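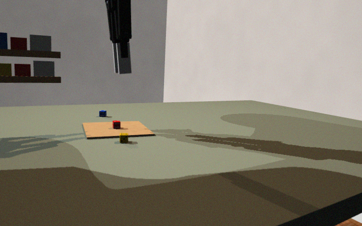 Three dice on a gray-green tabletop.

Pluvus Soy Milk Maker: Nine Months of Daily Use
By Tadeo Lucero
15 July 2020

My wife and I stopped eating meat and dairy after her second round of treatment. Our pastor's family had eaten that way for years, and they lent us cookbooks and brought over a few meals. Most of the change was easier than I expected. The part I missed was milk. I had put it on oatmeal every morning since I was a boy, and the cartons at our grocery store in Hamness were either sweet or thin.

We tried making soy milk on the stove first. You soak the beans, blend them, strain them through a cloth, and then stand over the pot while it cooks. It boils over the second you look away. I did that for most of a summer. In October I bought the Pluvus from Flemley, the kitchen store on our main street, for $87. I have used it nearly every day since then, and I paid for it myself.

What you get

The machine is a tall steel pitcher with a motor in the lid. The blade hangs from the lid and sits down in the water. In the box there is also a strainer, a plastic cup for measuring beans, a brush, a power cord, and a booklet. The booklet has instructions and four recipes. I would skip the one for corn soup.

There are three buttons, for soaked beans, dry beans, and grains. There is no screen and no timer. A green light means it is running, and it beeps when it is finished. The beep goes on for a long time and you can't turn it off.

How it works day to day

I put a cup of beans in a bowl of water before evening prayers and leave them on the counter overnight. In the morning I rinse them, tip them into the pitcher, fill with water to the upper line, and press the first button. It heats the water, grinds the beans in short bursts, and then cooks everything. The whole cycle takes 17 minutes on my machine. The booklet says 20.

The dry bean setting works, but the milk has a raw taste I don't care for, and there is more grit in it. If you forget to soak, I would make rice milk that day.

Straining is the slow step. The supplied strainer clogs fast, and you have to scrape the bottom with a spoon to keep the milk moving. I switched to a nut milk bag after the first week. With the bag I get about a quart, and what is left over is dry enough to use in patties or bread. My wife puts it in a walnut loaf that we take to the fellowship lunch.

The milk itself is good. It is thicker than the cartons and tastes of beans, which some people will not like. A pinch of salt and two dates blended in afterward takes care of that for us. It keeps three days in the refrigerator. On the fourth day it starts to separate and I use it in pancakes. 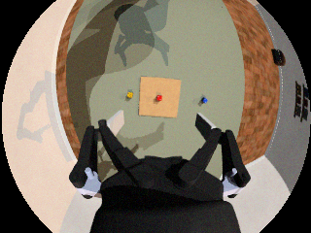
Yellow, red and blue cubes, with the red one on a tan pad.

Noise

It is loud during the grinding. I borrowed a sound meter from my brother-in-law and held it at arm's length, and it read 75 decibels. The bursts are short, but they will wake a person in the next room. During the weeks when my wife was sleeping at odd hours, I carried the machine out to the laundry room and ran it there with the door shut. If you are caring for somebody who is ill, plan on doing something similar.

Cleaning

Clean it right away. If you let the pitcher sit, the film on the bottom sets hard and you will be there with the brush a good while. If I fill it with warm water as soon as I pour off the milk, it wipes out in a minute or two. The lid can't go in the dishwasher and it can't go under the faucet either, so you have to hold it over the sink and wipe around the motor housing with a damp cloth. The blade is sharp and has no guard. I cut my thumb on it in the first month.

Compared with the Kasten

A friend from church, Fouad Erraji, has the Kasten, and he let me have it for a week so I could try both. The Kasten has a glass pitcher and it costs more. It is quieter, and it has a delay start, so you can load the beans at night and have warm milk at breakfast. I liked that a lot. The milk was not any better, though. It was a little thinner if anything, and the glass is heavy when full. My wife had trouble lifting it with her weak hand. She can manage the Pluvus if it isn't filled to the top line.

Fouad has five at home and makes two batches a day, and he thinks the Kasten is worth the extra money. For two people I don't.

Problems so far

The rubber ring under the lid went loose after five months and steam came out of the side. I called Pluvus and they mailed me a new one at no charge. It took two weeks to come. We bought cartons in the meantime.

The numbers on the measuring cup have rubbed off. I marked the line with a laundry pen.

The cord is short. Ours just reaches from the counter outlet to the spot beside the stove.

A word on health claims

The box says the milk is "healing" and the booklet has a page about cleansing the body. I don't put any stock in that page. Soy milk is food. We eat this way partly from conviction and partly because we feel better on it, and my wife still sees her doctor and takes what he prescribes. If you are in treatment, ask your own doctor or dietitian about soy before you start drinking it every day. We did, and he had no objection in her case.

Would I buy it again

Yes, at the price I paid. I would order a nut milk bag with it and a spare lid ring. If you live in an apartment with thin walls, or you want milk ready when you get up, look at the Kasten first.

Good: sturdy steel pitcher, thick milk, light enough to lift, parts sent free.
Bad: loud, poor strainer, awkward lid to clean, long beep.

Flemley still had it on the shelf last week, next to the rice cookers.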